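About Us | Skosero

Skosero is a small research group that tests claims about robot learning. We started in April with one question we could not get a straight answer to: when a paper says a robot learned to handle dishes from human demonstrations, how much of that is the method and how much is the table it was tried on?

We still don't have a full answer. We do have a clearer idea of where the trouble is.

What we work on

Most of our time goes into demonstrations recorded with hand-held grippers. A person holds one in each hand and does the job directly, with no robot arm in the loop. The appeal is obvious. It is faster than steering an arm by remote control, and people get comfortable with it quickly. The usual promise is that a robot can then copy the motion. We think that promise is made too easily. A person's wrist will go places that many arms can't, and a person corrects a bad grasp without noticing they did it.

Our main study is called Fusberg. It covers 620 demonstrations of simple tableware tasks, recorded by people who had no part in designing the training method. We trained on 200 of them first, then on the full set, and compared the two. The larger set did better. It did not do three times better, or anything close, and on tasks where the dishes began in an unfamiliar spot the gain was small enough that we would not bet on it.

The best result we have is a success rate of about 67 percent on bowls, under conditions we picked ourselves. Please read that last part twice before quoting the number.

How we record

We keep the setup plain and the objects ordinary. A tray, a bowl and a plate are enough to cause most of the failures we care about.

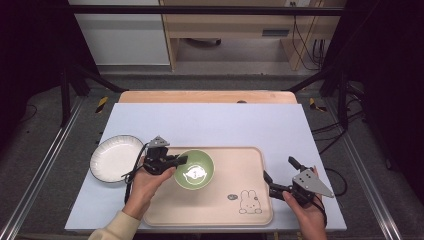

Every session is kept, including the clumsy ones. Our first two analyses left out the recordings where someone fumbled, and the scores looked wonderful. When we put those recordings back in, they dropped. We now report both versions side by side and let readers decide which one they believe. We lean toward the lower one.

A second study, Texier, asks whether a policy trained on one person's recordings holds up on another person's habits. Early numbers are poor. We plan to publish them anyway.

What we don't do

We don't sell robots and we don't offer demos for trade shows. Zarkesach, our shared set of analysis scripts, is open to other labs on request, though parts of it are badly documented and we know it.

If you have tried to repeat one of our results and failed, write to us and include your settings. Those are the messages we answer first.

Page last updated 4 July 2019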